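January 24, 2023

Up at half six, frost on the inside of the bathroom window again. I put the heater on in the back room and let it run while I had toast. The thermometer on the shelf said 3 degrees when I came down, so the pump in the shed must have been close to freezing. I went out in my coat and dressing gown and wrapped another old towel round it.

The main job today was the boiler man, who was booked for the morning slot. He came at twenty to twelve. He took the front off, looked at it for a good while and said the diverter valve was going, which is what I told the woman on the phone before Christmas. He had the part in the van. The bill is £679 including the call-out. I had put £500 aside for it, so the rest comes out of the money for the hall carpet, and the hall carpet will have to wait until May. He was tidy, and he took his boots off without being asked.

Hot water back by one. I ran a bath straight away and stayed in it far too long. Finished the chapter on the canal company while I was in there. It is a dull book in places but I like the bits about the lock keepers. One of them kept a record of every boat that passed and what the weather was doing, for years, in a cash book. His daughter kept it going after him. I thought about this diary and how often it says nothing but rain and soup.

Soup again for lunch. Leek and potato, the last of the leeks from Larberg. I must ask Mr Van Leeuwen next door whether he wants to share a seed order this year. He grew the long thin carrots last summer and gave me a bag, and they were better than mine, which forked. I think my bed is still too stony at the path end. I could sieve it in March if my back is up to it.

Walked into the village after lunch to post the letter to the council about the drain. This is the third letter. The water was across the road again by the bus shelter and a lorry went through it just as I got there, so I had wet trousers for the rest of the afternoon. The post office has new hours and now shuts on two afternoons, though the old card is still up in the window. I bought stamps, a loaf and a tin of the brown shoe polish. Looked at the birthday cards and didn't like any of them.

Rimantas Rebane rang at four. He has sold the Flinard at last, after having it under a sheet in his garage all that time. A young couple came for it with a trailer and paid what he asked. He sounded a bit flat about it. I said he would be glad of the space and he said yes, he supposed so, and then told me again about the trip to the coast when the clutch went. I have heard it many times, but I let him go on. He is going to come for his dinner next week and I said I would do the lamb. He wants his loft ladder back too. I had forgotten I had it.

We talked about his hip as well. The appointment has been moved again. He is walking to the church and back every day, but he says the hill is the worst of it going down, and he has started using his father's stick. He asked if I was still going to the history evenings and I said not since November. It is the driving in the dark. I could get a lift if I asked, and I ought to ask.

Spent what was left of the light on the box room. I have been putting it off since the autumn. Two bags ready for the charity shop, mostly curtains and the good plates with the green edge that I never liked. Kept the jug. Found the Inside newsletters from when I was at the works, a whole folder of them, and lost an hour reading who had retired and who had won the raffle. My own name is in one, spelt wrong. I was going to throw them out but put them back on the shelf - they don't take up much room.

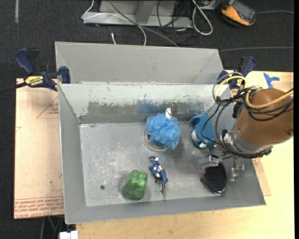
Blue bath puff and a little figure in a blue outfit, in the big grey metal bin.

Had beans on toast at seven as I couldn't face cooking properly. Watched the programme about the lighthouse and fell asleep before they got the lamp lit. Woke up with the cat on my feet and the fire nearly out.

Paid the gas and wrote it in the book. Sent Anne £50 for the boy's birthday, as I still have no card to put it in. She messaged back that he is saving for a bicycle and that his front tooth has come out.

The radiators are ticking but they are hot all the way along, even the one on the landing, and that hasn't worked properly since we had it painted. I have turned it down a notch for the night. Towels are on the rail.

Tomorrow: bins out before eight, ring about the drain if there is no answer by dinner time, look for the loft ladder behind the paste table. Take the bags down to the car if it is dry.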